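Wrist Tracking Station, Packing Room 2
Pre-shift safety check with comments
Site: Nenditz
Checked by: Norbert Orbán
Second check: Rasha Semaan
Date: Tue 16 February
Follow-up to fault 407 on the Vuso arm (arm kept following after the left wrist tracker dropped out)

1. Stop button at operator's seat: OK
2. Stop button at arm: OK. Cover was stiff, Slamet Lubis replaced it.
3. Arm speed limit set to 20 percent: OK. Do not raise until the fault is closed.
4. Arm holds position on tracking loss: FAIL. Covered the left markers by hand. Arm drifted about 20 mm before holding. Right side held at once.
5. Marker tiles clean and firmly seated: OK
6. Wrist straps snug, modules not twisted: OK on right. Left strap slips toward the hand when the operator pulls tape. Tighten and recheck at break.
7. Cable along right forearm, no snags: OK. Leave slack at the elbow.
8. Floor clear under and beside table: FAIL. Cardboard scrap at table leg. Picked up.
9. Arm area gated during operator practice: OK
10. Log running before first carton: OK

Comments

Majdi Tarawneh: Item 4 is the same fault as before. The Nullard update was supposed to cover it. Arm stays locked out and tagged. Hand taping with trackers on can go ahead, recording only.

Hala Najjar: Please note the tape step when you write up a dropout. Left hand on the loose end, right hand on the roll is when I would expect the left tiles to turn away from the sensor.
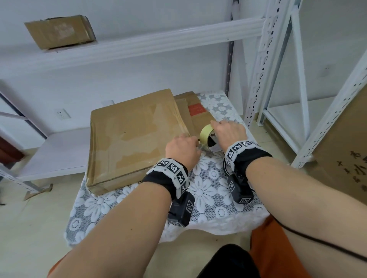 Page last changed: February 16, by R. Semaan

Taping by hand at the small table, bands on both wrists, a module hanging under each. Use this hand position for the repeat of item 4.

Open actions
Left strap: Norbert
Hold on tracking loss: Majdi, with Awad support
Lockout tag comes off only with both checkers' signatures.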